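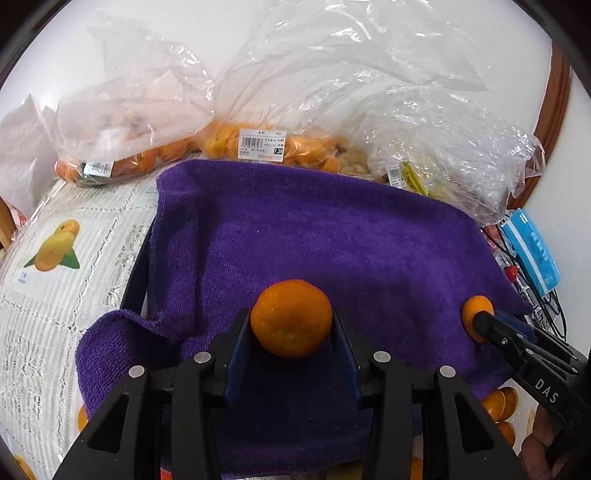 Spanish narration for a 40-minute training video – agency or freelancer?

marlowe_k
Sep 10, 2018

Hi everyone, I've been reading along for a good while and finally have a question of my own, so please bear with me if it rambles. I look after training materials for a small chain of garden centers based in Evdale. We have an orientation video, 40 minutes long, with one English narrator all the way through and a few short bits where employees talk to the camera. We'd like a Spanish version, with a real voice, so people can keep their eyes on what's being shown.

I've got two quotes and they couldn't be further apart in how they're put together. Herkus wants $449 for the translation alone and then bills the recording by the finished minute. Gunawardena gave me $295 for the translation, and they'd let me hire whatever narrator I like. Both seem like lovely people on the phone. My boss wonders why we don't just ask one of our bilingual supervisors to read it in the break room. Is that a terrible idea? And what should I be asking these folks before I sign anything?

pennywhistle
Welcome, and don't worry about rambling, you're in good company here! I wouldn't call the supervisor idea terrible, but I'd be careful with it. We did that for a safety video a few years ago. Our reader had a beautiful speaking voice, warm as anything, and it still took her most of two days, poor thing, because reading out loud for that long is tiring and by the end she sounded like a different person. Then the script changed in March and she had moved away, so the new paragraph is in somebody else's voice to this day.

Ask both of them what a pickup session costs. That's when you go back and re-record a line or two. It matters more than the headline price.

dubious_dan
I'm going to disagree with Penny a little, with affection. For an in-house video, a voice the staff already knows can be a real plus. People perk up when they hear someone from down the hall. If the supervisor is willing, gets paid for the time and has a quiet closet full of coats to sit in, I'd try one chapter that way before spending a dime on a studio.

The translation I would pay for, though. Speaking two languages and writing a script in the second one are different jobs.

santino_u
Santino Ulloa here, I've narrated in Spanish for a living for quite some time, so take my view with that in mind – of course I'm going to tell you to hire a narrator. But let me give you something useful even if you don't.

Spanish runs longer than English. A line that fits nicely over your picture in English will often spill into the next shot when it's translated word for word. If the translator only gets a text document, they have no way of knowing that. So whoever you pick, send them the video along with the script and tell them it has to be read to time. Ask if they'll trim it to fit and whether that's in the price. I've sat in the booth more than once with a script I'd have had to read like an auctioneer.

Also decide what you want for the employees who talk on camera. The usual way is to let a second or two of the English play, then bring it down low and put the Spanish over the top. You don't need to match lips for that.

marlowe_k
Oh, this is so helpful, thank you. I hadn't thought of the length problem at all. The Gunawardena quote is for a text document, no video mentioned, so I'll ask. Santino, would you want a separate voice for each employee? There are several and I can already picture my boss's face.

santino_u
One man and one woman will cover it. Listeners get used to it quickly.

dubious_dan
I've heard it done with a single narrator for everybody and I found it confusing, so on that one I'm with Santino. Write it down, it won't happen often.

tessellate
One boring technical thing. Do you have the music and the narration as separate tracks? If all you have is the finished video with everything mixed together, you can't just take the English voice out, and the music will have to be rebuilt. Go and find whoever edited the original and be very nice to them. I use Prustis for laying in the new voice and it's fine for this sort of job, nothing fancy, but no program is going to hand you back clean music you don't have.

pennywhistle
Yes, yes, listen to that one! We paid $148 to license our music a second time, when the separate tracks were sitting on a drive in a drawer the whole time.

marlowe_k
I've written to our editor and he thinks he has the project files. Herkus does include fitting to time, so that quote looks kinder than it did this morning. I'm going to have our supervisor read one chapter and get a sample from a professional for the same chapter, and play both for the Spanish speakers on staff. I'll come back and report.

Comments

rubyjean: Please ask where your Spanish-speaking staff come from before you choose the voice. Ours noticed the accent before anything else.

olddogtraining: Still think subtitles would do the job for less. My crew watches everything with the sound off anyway.

marlowe_k: @olddogtraining We talked about it, but there's a lot of pruning close up and I want them watching the hands. @rubyjean good thought, I'll ask at the next staff meeting.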